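Butcher-block bench top: oil it, varnish it or leave it alone?
Forum: Workshops & Sheds

ringbarker40
Monday night
After some opinions. I picked up a second-hand butcher-block top from a bloke out at Peltberg and I've been using it as my small-parts bench. Glue-ups, little assemblies, fiddly stuff. It's pale, bare as far as I can tell, and it's picked up a few darker stains. Everything lives on top of it, scissors included.

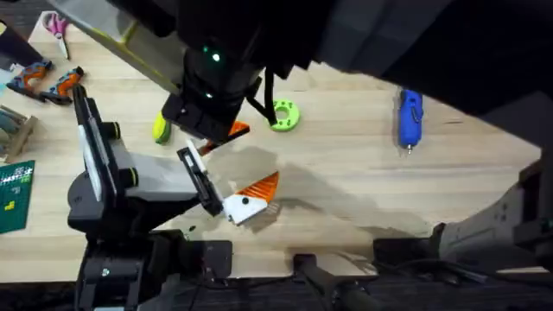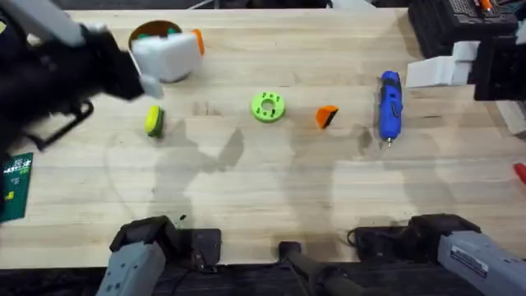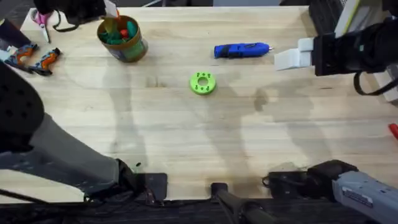 My partner reckons 40 bucks of hardwax oil would sort it. I'm leaning towards a proper varnish so glue pops off. Thoughts?

Sirkka Valtonen
Oil! I did mine in June and I love it — two coats, a light sand between, and any mark just gets rubbed back. Also I need that lime green ring in my life. What's it for?

ringbarker40
It's a spacer for a lamp I'm making. Second go at it, the first one was too tight.

whitlock_dave
Disagree with Sirkka, sorry. Oil is lovely on a kitchen bench but glue grabs it. Varnish, satin, done. And get the pink scissors on a hook, they'll walk off otherwise.

Rozália Gál
Neither. Leave it bare and chuck a sheet of hardboard over it when you're gluing. It's a workbench, a few stains are fine. I've had mine bare since we moved to Raltham and it's the best surface in the house.

Sirkka Valtonen
Bare?? One spilled coffee and you've got a ring for life.

Rozália Gál
I've got several, and I'm quite fond of them :)

whitlock_dave
Whatever you pick, do the underside too or it'll cup. Ask me how I know.

ringbarker40
Hadn't thought of the underside. Will try oil on an offcut first, then put glue on it and see who's right.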